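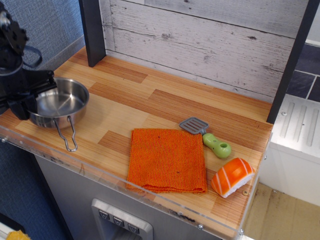

By Paloma Whitfield
Opinion | September

Every planning team I talk to has a success rate, and I have stopped asking for it. Norach's is up to 254 clean runs on one toy kitchen. Fine. Which kitchen? The same orange towel, green-handled spatula and plastic salmon nigiri, I'd bet, and a planner tuned until it liked them.

A shiny steel pan is a nasty thing for perception. It reflects light, and its handle is a loop of thin wire.
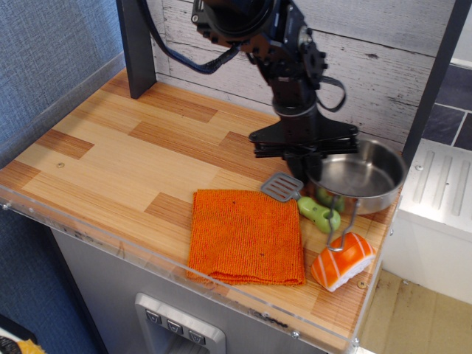 2 min read

So show me the grasp planner's rejects. Tillasico logs 12 fields per attempt and not one says why a candidate pose was thrown out. I would trade 1,000 demo clips for that column, and I've told them so twice.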